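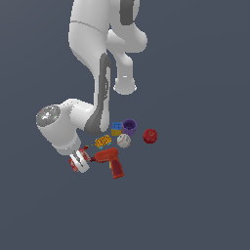 6/16/20

Apolline Leblanc has put the video of her Westlow meetup talk online, and I finally watched it over lunch. The subject is moving a desktop app's settings out of the registry and into plain files. It sounds dull but it is a job I have been putting off since February, so I took notes.

The app I look after at work is called Jurketti. It does stock labels for a warehouse in Trerthorpe and it has 103 settings, most of them added before I got there. Each one is read straight from the registry wherever the code happens to need it. If a value is missing, you get whatever default the person writing that line liked. I found one timeout that is 900 in one class and 700 in another.

Apolline's advice is to leave the storage alone at first. Put one class in front of it, send every read through that class, and log each key as it gets asked for. Run it that way for a few weeks. Then you have a real list of what is used, and you can delete the rest before you move anything.

I started on this last night. The wrapper took an hour. Replacing the calls took a lot longer, mainly in the printing code, where key names are built up from strings and a plain search won't find them. I have 3 projects in the solution still to go through.

She also shows a small library called Barbier that watches a settings file and reloads it when it changes. I probably won't use it. Our users restart the app every morning anyway, and I would like to keep the number of packages down.

The talk runs long and the sound is poor during the questions. The part on logging reads starts after the second demo. I'll post the wrapper class once I've taken the customer's key names out of it.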